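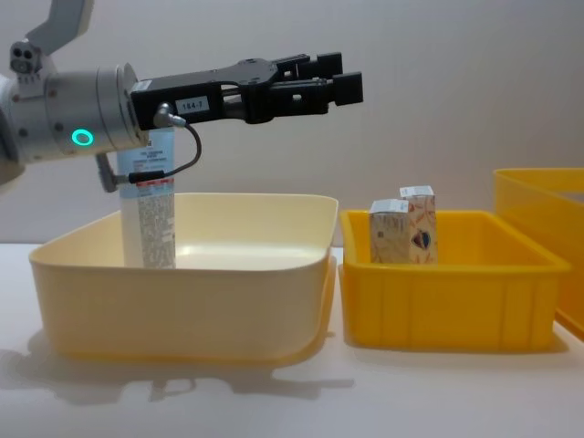 Two-arm cell on the returns line – what happened to the jobs at your place?

Gultow Forums > Warehouse and Fulfillment > Shop Talk

tapegun_rita
Posted Friday, 6:40 a.m.
I work returns at the Grorkindale building in Hesutville. Health and beauty mostly, so bottles, tubes, small cartons. In July they put in a two-arm cell at the end of our line. It takes single items and sorts them between plastic bins. Before that it was three of us per shift doing the same thing by hand at one long table.

Now one person tends the cell, one does inspection upstream, and the third got moved to inbound. No layoffs so far. Pay is the same for all three.

I'd like to hear from people who have had one of these for a year or more. What did your job turn into?

dockdoor9
What rate does it run?

tapegun_rita
The target on the sheet is 500 items a shift. By hand my best hour was 107, so do the math. It's slower than one decent person. Management says it will speed up with updates. It does keep going through breaks and lunch.

dockdoor9
So it does less in a shift than you did before lunch on a good day, and it still took a person off the table. That's what would bother me.

mklusky
It took a person off the table and put them on inbound, where they were probably short. We had the same thing. I moved to inbound too and I like it better. I was standing in one spot for eight hours turning bottles over to find a lot number. My wrist doesn't hurt anymore.

dockdoor9
Good for you, but some people can't lift all day. One of the women on our table was 61 and sorting was the job she could do. When the table went away she was offered inbound, and she quit in two weeks. On paper that counted as no layoffs.

mklusky
Fair. Ours got a light duty slot but I know that depends on the building.

hvl_nights
Same building as Rita, other shift. I'm the tender at night. A lot of the job is staging. Items have to be in the bins in a way the arms can get at them. Cartons go upright, bottles stand up if they will. If you dump a tote in, it spends ages on it and then you get called over.

The other part is clearing faults on the screen. The software is Heo and the messages are short. You learn which ones mean "move the carton an inch" and which ones mean call maintenance. I had half a day of training and a laminated card.

tapegun_rita
Same card here. The "grasp not confirmed" line on it is wrong by the way. You have to acknowledge it twice.

hvl_nights
Yes. I wrote that on ours in marker.

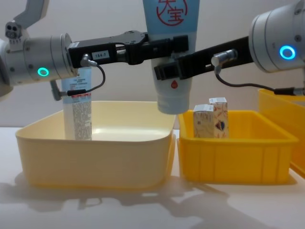
Both grippers on one tube, over the bins.

b_frade
Belmiro Frade, shift lead, same site. I'll answer what I can.

The rate is low, Rita is right about that. It was bought to cover the hours we could not staff, and then it got scheduled on days as well. I would have kept two people at the table on days for longer and I said so at the time.

Tender is going to be its own job code. I don't have a date. I asked for it to be one step above sorter, as people are clearing faults and that was never part of sorting. I can't promise the number.

dockdoor9
Appreciate you posting. Who decides if 500 goes up, and does the tender get written up if it doesn't get hit?

b_frade
The target is set above me. No write-ups for cell rate on my shift. If the count is off, I look at the fault log first.

dockdoor9
"On my shift" is doing some work there.

b_frade
It is. I only run the one.

oldpallet
We've had ours two years, different company. The first few months the tender is busy all the time. After that it calms down and they give you a second cell to watch, then ask why you're slow on both. Get it in writing now how many cells one person covers.

Also ask who cleans it. We had a bottle of shampoo open up in a bin and the tender ended up doing all of it, with no time allowed for it in the rate.

mklusky
Second the cleaning thing. Ours is split, 10 minutes at end of shift, on the clock and off the count.

hvl_nights
We don't have that. I've been doing it on my own time before clock out.

b_frade
Don't do that. Put it on the log as downtime and tell your lead I said so. I'll bring up the cells-per-person question too.

tapegun_rita
Thanks all. For what it's worth I'd take the tender job if the step up is real. I'd still like a second person there for the heavy days after a sale, when we get 100 totes waiting by 9 and most of them aren't staged.

oldpallet
Ask for that in writing too.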